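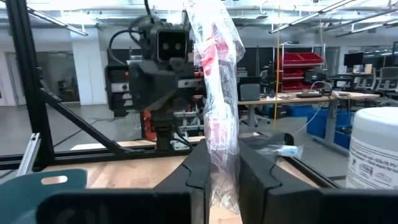
Household waste in the Vatorness district is collected every second week, and soft plastics are not accepted in the kerbside bin. This project, prepared for the second-year course in environmental studies, examined how residents deal with such packaging. Clear bags with a printed section, like the crinkled one with red and white print, were the item respondents most often named as confusing. Questionnaires were sent to 500 households and 319 were returned. A further 81 replies came from the Grudavville estate, where a separate form was used – these are reported in Appendix B. 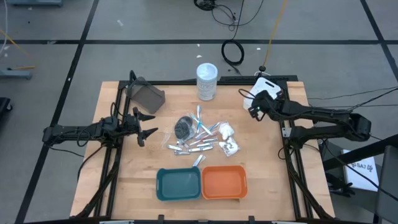
Why was the Grudavville estate treated separately? The estate has shared bins, so its residents could not answer the questions on kerbside collection.

Interviews were held in February by Temitope Adeyemi, who also coded the written comments. Most respondents put soft plastics in general waste. Those living near the Suvarna shop were more likely to use its collection point – though opening hours were a frequent complaint.

Submitted September 16, 2019.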